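An afternoon at the Jandoma open day

Posted 17th May

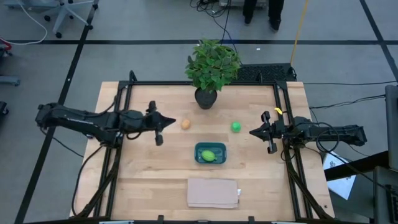 I drove over to Jilville for the open day at Jandoma, which has the back half of the old Mnguni building out past the rail yard. Parking was easy. You sign in at the front desk, get a sticker with your first name on it, and then you wait in the hallway until they have enough people for a group. I had signed up back in April and they had me down for the second group. The station I spent the most time at was a wood table with two black arms facing each other across it, a teal tray in the middle, and toy fruit set out on the wood. One piece, a green striped thing like a little melon, was already in the tray. A folded cloth was lying near the front edge and there was a potted plant at the back.

Hae-won Bang ran that station. She has been at Jandoma for 3 years and before that she fixed packaging machines, so she was good at answering the kind of questions I ask. The task was to get the fruit into the tray. She starts a run from a laptop, the arms move, and at the end she puts everything back on the wood in different places and starts over. They want 2000 runs of this one task before they move on to the next one. When our group came in they were at run 2047 on the counter, but she said the count includes the bad ones, which get thrown out later.

I watched five or six runs. The arms are slower than I expected. The banana gave them trouble twice. The gripper came down on the end of it and it rolled away, and on the second try it got it. The round pieces went better. I asked if the cloth was part of the fruit task and she said no, folding is a separate one, and it is the one she likes least.

The arms are run by a program they call Ivano. A man in our group asked what it cost and didn't get a number. I asked how much of the floor cable was permanent and she laughed and said all of it by now.

There was a talk afterward in the lunch room, with 70 chairs set out and maybe half of them filled. It covered mostly hiring and a second building, and I left before the questions. Coffee was fine. They had run out of the printed handouts by the time I got there, so if you want one, go with the first group.

They plan to do another open day in the fall. I would go again if they have the folding task running. My sister wants to come too and I told her to wear flat shoes, as you stand the entire time.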